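From: Milan Prins
To: plornbridge-bench list
Date: January 28, 2019
Subject: Re: Sheet under the baseplate, and keeping the plate flat

On the Plornbridge list, M. Aebischer wrote:

> We have the same sort of slotted table and have been putting
> the baseplate straight on to it. The plate rocks over the
> slots, and small bricks get into the grooves and are a pain
> to fish out. Somebody mentioned a covering sheet. What are
> you using, how is it held down, and does it not just move
> the problem somewhere else?
>
> Also, do you line the plate up with the table edge or not?

Taking the points in order.

The slots are the reason for the sheet. A studded baseplate is thin and has next to no stiffness of its own, so it takes the shape of whatever is under it. Over an open slot it gives slightly when a brick is pressed down, and the brick seats on one side only. You then press again, harder, and the plate shifts. With a continuous surface underneath, the load goes straight through and the brick goes on evenly.

The sheet is the Valwood one with the wood-grain face. It covers the front part of the table and leaves the slots at the back open, so clamps and fixings can still be reached.

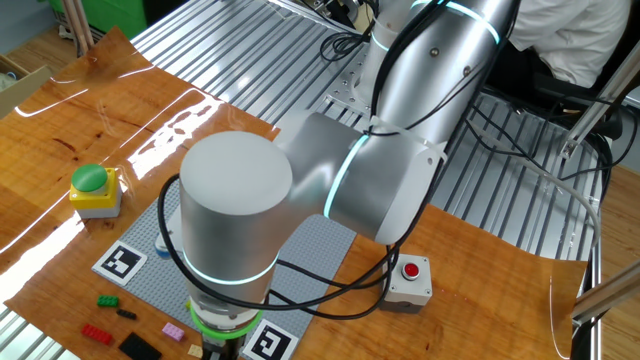

It was cut with a fine-toothed blade, face side up, and the cut edges were sanded until they no longer caught on a sleeve. I would leave it oversize on the first cut and trim later. Ours was trimmed twice in November and I regretted the second one.

Holding down: double-sided tape in short strips, placed over the solid parts of the table and not over the slots. Tape across a slot sticks to nothing and collects dust. Wipe the metal with spirit first and let it dry. Do not use one long strip, as the sheet will have to come up at some point and a long strip will bend it.

The finish is glossy, which I would not choose again. It cleans well, but it reflects the ceiling lights, and a pale brick dropped on a bright patch is easy to overlook. Cilarau sell a matt sheet that I have on order. I will report when it has been in use for a while.

On alignment, the plate does not need to be square to the table. Ours lies at an angle on the sheet. What matters is that the position can be recovered after the plate has been lifted for cleaning. There are printed square markers at the corners for reference, black on white, with a thick border.

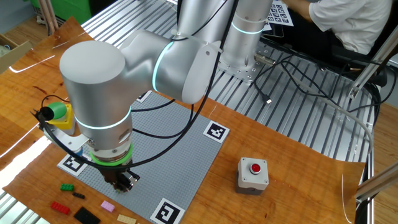
Does the plate need to be glued to the sheet?
Small pads of removable adhesive under the corners are enough, provided they are thin and all of the same thickness. Glue makes the plate impossible to change, and studs do wear. A worn area shows itself as bricks that lift off along with their neighbour.

Two further notes on the pads. If they are too thick the middle of the plate is left unsupported and you are back to the rocking you had over the slots. If only one corner is padded the plate will turn around it under a sideways push - this is easy to miss, as the turn is small at the pad and larger at the far corner.

For cleaning, lift the plate and wash it by itself in lukewarm water with a little washing-up liquid and a soft brush between the studs. Keep it out of the dishwasher, as the heat can warp it. Stand it on edge to drain. The sheet only wants a damp cloth, wrung out well, and the cut edges should be kept dry.

The loss count, as it was asked for last time: out of 2000 bricks in the box, 27 went missing over the period without a sheet. 22 of those were found in the slots when the table was cleared. The other five have not been seen.

To your last question, yes, the sheet does move the problem to a degree. Bricks that used to drop into a slot now slide further across the gloss and some reach the open part at the back. A strip of foam draught excluder along the rear edge of the sheet should stop most of them. I have a roll of it here but have not fitted it yet - the adhesive side needs a cleaner edge than the one I left after the second trim.

If anyone has tried cork in place of a hard sheet I would like to know how it behaves under pressing. My guess is that it is too soft, but I have no measurements.

Milan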